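Home | Projects | Garage | About | Contact

Sorting the plastic panels 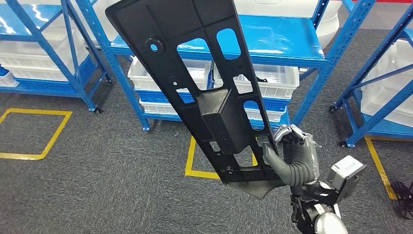
I have been putting off the parts storage since February, and this week I finally started on it. Most of what I keep is plastic trim and cover panels from old machines, and these pieces are hard to store. They are long and flat, so they look like they should stack, but they don't. The black one has a raised box-shaped housing in the middle, and anything laid on top of it rocks. It also has a lip at one end that flares out past the outline, and I expect that would be the first thing to crack under a pile.

So the panels are going on edge now, like records. I bought 24 wire dividers from Marnow and paid 260 for the lot, shipping included. They clip to the shelf deck and you can move them when a thicker part comes in. Five of them arrived bent. I straightened three and sent a note about the other two -- no answer yet.

Sunil Fakir told me to label the shelf and leave the parts alone, because tape leaves glue on textured plastic. He is right about the glue. I tied paper tags through the mounting holes with string instead. Each tag gets the part name, which side faces out when it is installed, and the date I got it.

Ribbed backs hold a lot of dust. I use a dry paintbrush first and then a damp rag, and I don't bother with soap unless there is grease. A panel with a lot of ribs takes me most of a cup of coffee.

The Simard covers are next. Those are smaller and might go in bins -- I still have the old Jidow ones with the lids missing. After that I need to find a place for the hinges.

Share 5 | 2 comments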